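The Box With the Rough Edges

Last updated July 12, 2019
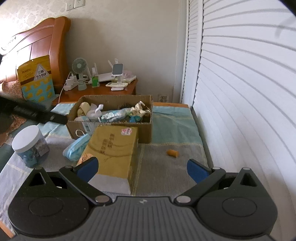
Greer Shearer

My aunt Consuelo Mosquera left me a table, a striped cloth to go on it, and a big brown carton full of whatever she'd been in the middle of. The lawyer read it out exactly like that. "And the carton." My cousins got the house in Dormont and I got the carton, and I swear I was happier than they were (they had to fix the roof).

I put it off until February. Then one night I couldn't sleep, so I made toast and went and stood in front of it in my socks.

The top had been hacked open, all ragged, like somebody went at it with a bread knife. That was pure Consuelo. She owned 3 pairs of good scissors and never once knew where they were. There was a smaller box leaning against it, long and yellowish, with dark characters running down the lid at a slant, and I could not make out a word. A little pink and white sticker up in one corner. I decided to save that one for last, the way I used to eat the crust of the pie first.

So, the big carton. I started on the left with a rolled-up beige thing, and I'm sorry to report that it was another roll of beige inside that. She had been going to line curtains with it, I think, back when she lived over the bakery in Purves and everything she owned smelled like anise. I put my nose in it. Nothing! Dust. I was weirdly mad at it for a minute.

Next to that was a white bundle with its end twisted up tight, and I left it twisted. She did that with everything, rice, buttons, my lunch. If you untwisted one of her bundles you could never get it back the way she had it, and she'd know, and she'd look at you over her glasses and say, "Well, now it's yours." I was not ready for it to be mine.

Then the shiny packet with the light blue and white in it, which crackled so loud in the quiet kitchen that I looked over my shoulder. And a cream-colored bow kind of thing, very soft, that I held up to my hair in the window over the sink. I looked ridiculous. I looked like her, a little, around the mouth.

I should tell you that she talked to me while I did all this. I don't mean a ghost. I mean the way your own head will do somebody's voice for you if you've listened to it for enough years. I'd pull a thing out and she'd go, "That's good, keep that," and I'd say, "What is it?" and she'd say, "How should I know, it's good."

"What about this?" I said. It was something bright teal.

"That's from Isum," she said, as if that settled it. She went to Isum one time, on a bus, for a man named something like Walter, and came home after 10 days with a sunburn and no Walter. She never told a soul what happened there. Everything she couldn't explain after that was from Isum.

There was a dark fuzzy thing way at the back and I will be honest with you, I poked it with a wooden spoon first. It didn't move. I put it on the chair and it sat there like company.

By then it was close to four and the toast was cold and I had things spread all over the stripes. I pulled the smaller box over. I turned it one way and the other and tried to read the slanting letters, and for a second I nearly had it, you know how you nearly have a name? I got as far as my thumb under the lid.

"Go on," she said.

"I'm tired," I said.

"Then go to bed, who's stopping you."

I put it all back, the bundle and the bow and the teal thing and the fuzzy one too. I leaned the small box up against the carton at its old angle and tucked the crumpled blue in beside it. Then I rinsed my plate and turned out the light, and from the hall I said good night to her, out loud, in case.

Comments

purl_and_hurl: "Well, now it's yours." My grandmother to a T. I have a whole closet of those bundles.

Denny in Flaltico: OK but WHAT WAS IN THE SMALL BOX

Greer Shearer: Denny, I'll let you know when I do!

marshgirl: Read this on my lunch break and had to go sit in the car. I want a whole story about Walter.

Contact | Copyright Greer Shearer, all rights reserved | Back to top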